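Granside House - Visitor FAQ

Quick answers, mostly for people who email the night before. Will tidy this up when there's time.

What is Granside House?
A private house from the late 1950s, one story, built into the side of a hill. Long low roof, deep eaves, brick and cypress and a lot of glass on the valley side. Open for guided tours since the last owners moved out.

Is it a Frank Lloyd Wright?
No. We get this one daily. The architect had seen plenty of Wright and it shows - the carport, the built-in benches, the red floor. But no, not his, and he never visited as far as we know.

Who did design it then?
A small firm called Vurkier. Three partners, one drafting room over a hardware store. They did mostly schools and a couple of bank branches. Granside is the only house of theirs still standing with its original interior. The other one got a second floor in the eighties and you wouldn't recognize it.

How long is the tour?
Just over an hour. Closer to an hour and a half if the group asks about the roof.

What is it about the roof?
It leaked. It leaked from the first winter and it's been rebuilt twice. Flat sections draining toward the chimney, not a great idea. The current one is fine so far. Please don't touch the bucket in the hallway, it's staying there until we're sure.

How many people on a tour?
Max 5 in the bedroom wing, the corridor is very narrow. Bigger groups get split and swap halfway.

Do I have to book?
Yes. Walk-ups only if there's a gap, and in summer there isn't one.

When are you closed?
All of February. Floors get waxed and the boiler gets looked at. Otherwise first tour 10 a.m., last one 3 p.m.

What does it cost?
Prices are on the booking page. Kids under 12 go free but need an adult each, there are open stair edges and a very low wall by the terrace.

Can I take pictures?
Outside, as many as you like. Inside yes but no flash and no tripods. Not in the study, the drawings on the wall are on loan and the lender said no.

Are the chairs original?
The dining set is, all of it. Made for the house by a local shop, Uçar, long closed. Uncomfortable, everybody says so, and you can't sit on them anyway. The living room armchairs are copies and you can sit on those.

Is the house accessible?
Partly. Level from the parking area to the front door, living room, kitchen and terrace. The bedroom wing is down 3 steps and the corridor is too tight for most wheelchairs. There's a photo book of those rooms you can look through instead. Email ahead and we'll move the rug.

Where do I park?
Bottom lot, then walk up. It's steep. The carport is not parking, even if it looks empty - the slab is cracked. Drop-off at the top is ok if somebody can't manage the hill.

Why is the kitchen so small?
The clients hardly cooked. That's the story anyway. The original plan had it twice the size and then the fireplace grew.

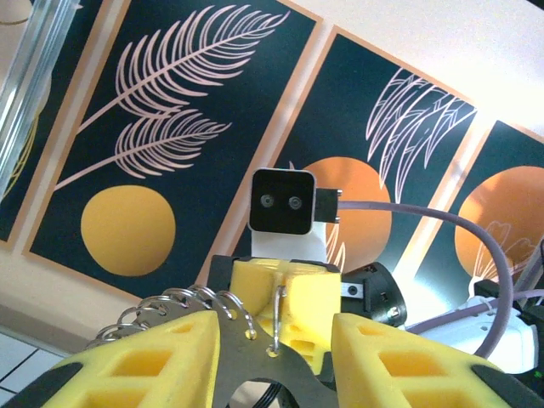
Is it true there's a hidden room?
Sort of. There's a storage space behind the bookcase in the study, head height at one end and not much at the other. On the plans it's marked as "luggage". Not on the tour, sorry.

Did anyone really want to tear it down?
Yes. It was sold to a developer, Hutus, who had a permit for townhouses on the hill. Neighbors objected, the permit lapsed, and the house was bought back with the lot cut in half. That's why the fence is so close on the north side. The old orchard was over there.

How many windows are there?
77 if you include the clerestory ones. School groups always ask. 58 of them still have the original glass, you can tell by the slight wave in it when you move your head.

Can I hire the house for a wedding or a shoot?
No weddings. Shoots sometimes, outdoors only, ask early. We said yes to an indoor one once and the floor still has the marks.

Is there a cafe?
No. Water fountain by the restrooms. Nearest coffee is in the village, ten minutes on foot going down and longer comming back.

Dogs?
Grounds yes, on a leash. House no.

It's raining, is the tour still on?
Yes. Bring shoes you can slip off, we do ask for socks inside. If there's ice on the hill we cancel and email you by 8 a.m., so check your spam folder to.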